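Notes de cours - module « Batterie de cuisine et égouttage », séance 5
version du 4 mars 2005, à corriger si vous trouvez des erreurs (il y en a)

Reprise là où on s'était arrêtés : la marmite. Pas la casserole, pas le faitout, on a déjà perdu vingt minutes là-dessus la dernière fois. Pour le module on dit « marmite » dès que c'est plus ou moins aussi haut que large avec deux poignées, et on n'y revient plus. Rekha Poojary n'est pas d'accord, elle a ses raisons, voir sa fiche.

## 1. L'inox, rappel

- Acier inoxydable = fer + chrome, souvent nickel. Le chrome forme une couche d'oxyde très mince en surface. C'est elle qui protège, pas le métal « lui-même ».
- La couche se reforme seule à l'air si on la raye. Donc une rayure n'est pas une catastrophe.
- Ennemis : le sel non dissous (piqûres au fond), la javel et tout ce qui contient du chlore, le contact prolongé avec de l'acier ordinaire mouillé (taches de rouille « empruntées »).
- L'inox conduit mal la chaleur. D'où les fonds rapportés, sandwich alu ou cuivre. On verra les fonds en mai, pas maintenant.

Poli miroir / brossé : le poli montre tout, traces de doigts, gouttes séchées, voile blanc de calcaire. Le brossé pardonne plus. À l'achat les gens prennent le poli, à l'usage ils s'en plaignent. Question de goût, pas de tenue au feu.

## 2. Vocabulaire à savoir pour le contrôle

- **bord roulé** : le métal est rabattu sur lui-même en haut. Rigidifie l'ouverture, ne coupe pas les doigts. Verse moins bien qu'un bord évasé.
- **bord évasé / verseur** : légèrement ouvert vers l'extérieur
- **rivet** : traverse la paroi, tête visible à l'intérieur. Solide, mais on a un petit relief où la graisse s'accroche
- **soudure par points** : rien à l'intérieur, plus facile à laver, lâche parfois sans prévenir
- **étrier** : la pièce de métal qui tient la poignée à distance du corps
- **garniture** : ce qu'on empoigne (bakélite, silicone, caoutchouc dur...)

Sur la marmite de la séance on retrouve l'inox poli, le bord roulé, deux rivets côté intérieur et des poignées noires de part et d'autre, celle de gauche sur un étrier en fil chromé.
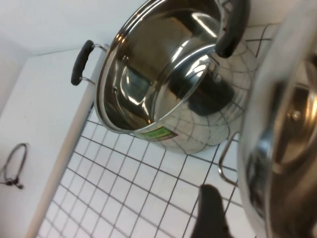
Peut-on laisser une marmite en inox sécher toute seule, sans torchon ?
Pour une eau douce, c'est sans conséquence ; avec une eau calcaire, il faut essuyer tout de suite, sinon chaque goutte laisse un rond blanc qu'on devra enlever au vinaigre.

Suite du vocabulaire, j'avais oublié :

- **jupe** : la paroi verticale
- **congé** : l'arrondi entre la jupe et le fond. Plus il est large, plus le fouet passe partout. Un congé serré = de la sauce qui attache dans l'angle, et on ne la voit pas

## 3. Lavage - la méthode du module

Dans l'ordre, et je le demande dans cet ordre au contrôle :

1. Laisser tiédir. Jamais d'eau froide dans une marmite brûlante, le fond se voile et ne touche plus la plaque qu'au milieu.
2. Vider, racler à la spatule en bois ou silicone.
3. Eau chaude + liquide vaisselle, éponge côté doux pour l'extérieur poli. Dans le sens du cercle à l'intérieur.
4. Les rivets : petite brosse. C'est là que tout le monde oublie. Annapurna Thampi passe une vieille brosse à dents, très bien.
5. Sous les poignées, entre la garniture et l'étrier. Même brosse.
6. Rincer à l'eau très chaude, dedans puis dehors.
7. Égoutter (voir 4), essuyer.

Fond attaché : couvrir d'eau, une cuillère de bicarbonate, porter à frémissement dix minutes, laisser reposer. Recommencer plutot que gratter.

Reflets arc-en-ciel : surchauffe, sans danger. Vinaigre blanc tiède, rincer.

Points blancs au fond : calcaire ou sel. Si ça part au vinaigre, calcaire. Si ça reste et qu'on sent un creux sous l'ongle, c'est une piqûre, trop tard. On peut continuer à s'en servir.

**Étiquettes.** Sujet bête mais revenu trois fois dans les questions. Une étiquette collée sur la paroi se retire AVANT la première chauffe. Une fois passée au feu, la colle brunit et il faut des heures. Méthode : eau chaude dans la marmite, attendre que la paroi chauffe, décoller par un coin, puis huile de table sur ce qui reste de colle, puis liquide vaisselle. Pas de lame sur du poli miroir. Lire l'étiquette avant de la jeter quand même : compatibilité induction, lave-vaisselle, température max de la garniture au four. La recopier dans le cahier.

## 4. Égouttage et pose

Question de Taha Fawzy la dernière fois : à l'endroit, à l'envers, penchée ?

- **à l'envers** : s'égoutte vite mais l'air ne circule pas si le bord porte à plat sur le plan. Buée dedans, odeur de renfermé. Acceptable seulement sur une surface ajourée.
- **à l'endroit** : l'eau reste au fond. Il faut essuyer à la main. Bien si on essuie vraiment.
- **penchée** : le meilleur compromis quand on a la place. L'ouverture vers le bas de la pente, une poignée en appui. Vérifier que ça ne roule pas !!

Surface de pose : l'idéal est une grille avec du vide dessous. Sur un plan lisse, torchon plié en deux, changé quand il est trempé. Le plan clair est pratique pour voir les traces, c'est tout.

Place : une marmite prend toujours plus que prévu à cause des poignées. Mesurer poignées comprises. Pour celle de l'exercice Pinach : 40 cm hors tout, sur une étagère de 40, donc elle ne rentre pas sans forcer. C'était le piège, presque tout le monde est tombé dedans.

Rangement : ne pas emboîter du poli dans du poli sans rien entre les deux. Une feuille de papier absorbant suffit. Couvercle à l'envers sur la marmite ou rangé à part, jamais fermé sur une marmite encore humide.

Poser à côté d'autres pièces en métal : laisser une main d'écart. Les chocs marquent le bord en premier, et un bord marqué ne ferme plus.
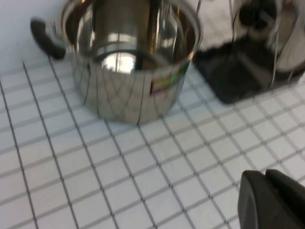 *Fig. 2 - Marmite en inox poli posée à l'endroit, poignée noire à gauche, étiquette encore en place.*

## 5. Exercice à rendre

Fiche d'inventaire, une par pièce. Modèle Cindlow (le formulaire vert, pas l'ancien). Remplir :

- désignation - avec le vocabulaire du 2, pas « grosse casserole »
- matière et finition
- type de bord, type de fixation des poignées
- diamètre intérieur, hauteur de jupe, encombrement poignées comprises
- contenance, mesurée à l'eau et au pichet, PAS recopiée du catalogue
- état : fond plan oui/non (règle posée en travers), jeu dans les poignées, rayures, piqûres
- étiquette présente ou retirée

Pour le test du fond plan : marmite retournée, règle métallique sur le diamètre, on regarde s'il y a du jour. Puis un quart de tour et on recommence. Un léger creux au centre à froid est normal, il se rattrape à chaud. Une bosse non.

Exemple corrigé, fiche 402, rendue par Shobha Devadiga : très bien sauf la masse. Elle a noté 2395 g couvercle compris, or on pèse sans. Le couvercle seul fait 800 g. Donc 1595 g. Refaites la soustraction chez vous, deux personnes ont trouvé autre chose.

Rukhsana Baloch a demandé si on note les taches de calcaire dans « état ». Non, ça se nettoie. On note ce qui reste après le vinaigre.

## 6. À lire

Polycopié Khổng, chapitre sur les fixations, en sautant la partie fonte. Le catalogue Tristard pour les schémas de poignées, les prix ne sont plus bons.

Prochaine séance : couvercles, boutons, évents. Apporter un torchon propre et la petite brosse, il n'y en avait pas assez pour tout le monde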